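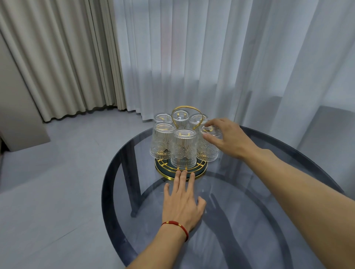 26th September

Second go at the sourdough crackers for the Skoststead open evening. Writing this down before I forget what I did, as the notes from the last batch are on the back of an envelope and Mircea has lost the envelope.

Starter was fed at breakfast and then ignored until after lunch, so well past its peak and smelling a bit of nail varnish. I used it anyway — for crackers I quite like it sour. 300 g starter, 80 g rye (the Ledesma one, coarse), 40 g melted butter, salt by feel, which I know is a bad habit and Floarea Roman has told me so more than once. It came together stickier than last time! I put that down to the rye bag having been left open on the windowsill, but I haven't weighed anything to prove it.

Rested it in the cold room while I sorted out the oven. The Juner still runs hot at the back left. I turned the trays halfway and the corner ones still went very brown, though everything in the front was lovely. Must ask Mircea whether the new door seal ever got ordered or whether we only talked about it.

Thickness is the thing to crack (sorry). Rolled by hand they were all over the place, some like card and some like a biscuit. Ran the last lump through the pasta machine on its second-thinnest setting and those were by far the best, properly snappy and with small blisters all over. Docked half of them with a fork and left half alone. The undocked ones puffed up like little pillows, and I liked them, but they won't hold any cheese. 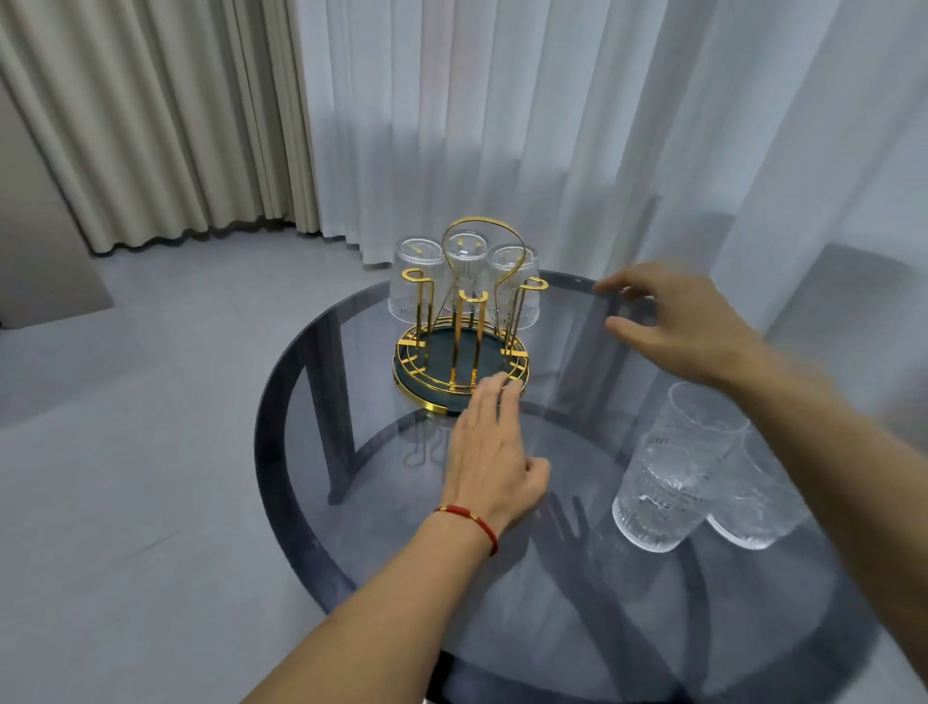 Ribbed glasses and the gold rack, smoked glass table.

Tasting: plain ones fine, a touch dull. Caraway very good. Seaweed one too salty, halve the salt in the dough if we do it again. Floarea wants a chilli version and I said I'd try it with the Hitov flakes, which are milder than they look.

Baked for 13 minutes in the end, then left in the oven with the door ajar until they stopped bending. Tin them only when stone cold.

For next time: weigh the salt. Pasta machine from the start. Try a spelt batch before November so there's time to change our minds. Also buy more baking paper, I used the last of the roll and tore it badly.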